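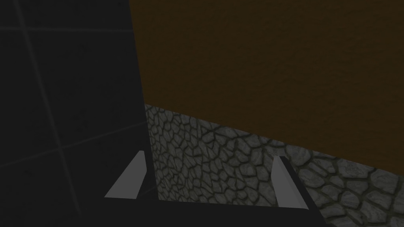 Fig. 4. Wrist view in the simulator, gripper open, nothing between the pads.

4. Your first practice run in the simulator

Okay, you've got Sirngate installed and the arm shows up in the side panel. Before we let it anywhere near a real laundry pile, we're going to run it through some pretend chores. I know, I wanted to skip this part too. Silvia Hudec wrote the first version of this guide and she made me promise to keep the section in, and after what I did to a cereal bowl in August I'm not going to argue with her.

Quick word on what to expect, because people ask me all the time whether these things can do housework yet. Some of it, slowly! Mine will pick a sponge off a bare counter and drop it in a bin pretty well. It will not fold a fitted sheet. Wiping a table is fine if the table is clear, and hopeless if somebody left a fork on it. Keep that in mind while you watch your scores come in.

4.1 Load the practice room

1. Open Sirngate and choose Rooms, then Woten. (Akbari is the bigger room, with the shop shelves. Save it for section 6.)
2. Set Light to Low. Yes, low. Your kitchen at 6 a.m. is darker than you think.
3. Switch the view to Wrist. Both finger pads should be in view, light gray and facing each other, with the dark gripper base along the bottom.
4. Look at what's past the fingers. In Fig. 4 you've got black tile on the left, gray cobblestone under and between the fingers, and a plain brown surface up on the right. Your floor may load with different textures, and that's fine. The room shuffles them.

Note: The cobblestone throws everybody. You don't have cobblestones in your laundry room and neither do I. The idea is that the software shouldn't get too attached to one kind of floor, so it practices over all sorts of odd ones. Manouchehr Najafi ran his arm on nothing but plain white for a month, and then it wouldn't go near his striped rug.

4.2 Check the gripper

5. Press Open. Wait for the fingers to stop moving.
6. Make sure you can see floor through the gap. If there's already an object in there, press Reset Room and go back to step 3.
7. Press Close, then Open again. Do this a couple of times. You're watching for one finger lagging behind the other.
8. If one lags, go to Settings, Hand, and set Finger Match to 2. Leave the speed alone for now.

Caution: Don't plug in the real arm while you're doing this. With Mirror turned on, it copies whatever the simulated one does, and it doesn't care that your coffee is in the way. Mirror is off by default, but check anyway.

4.3 Run the chore

9. Pick Chores, then Pick Up Sock.
10. Set Tries to 100 and press Start. Go make a sandwich.
11. When it's done, open the Results tab and read the misses first. The successes all look alike, and you won't learn much from them.
12. For each miss, play the wrist view back and look for where the pads were when they closed. Too high is the usual one. Too far to one side is next.
13. Change one setting, just one, and run it again.

My own sock got decent after 173 tries, and then I switched to a dish towel and it was like starting over. I don't think that's a fault in the setup. A towel flops in ways a sock doesn't, and this kind of gripper has two fingers and that's it. If you're stuck on towels, try grabbing at a corner and bump Tries up to 400 overnight.

Note: A good score here doesn't mean a good score in your house. I usually lose a chunk of it the first time I go over to the real arm. Shiny floors are bad. Socks the same color as the floor are worse.

4.4 Save your work

14. Choose File, Save Hand Profile. Give it a name you'll recognize later (I have three called "test" and can't tell them apart).
15. Copy the profile to your Kondunari controller using the cable from section 2. Wireless copy works too, but it dropped out on me twice, so I use the cable.
16. Close the practice room before you unplug anything.

If the controller beeps and shows a blank profile name, the copy didn't finish. Repeat step 15. If it keeps happening, restart Sirngate and load the profile again before you copy it. Mounting the real arm to your counter is in section 5, and you'll want a second person to hold the base for that.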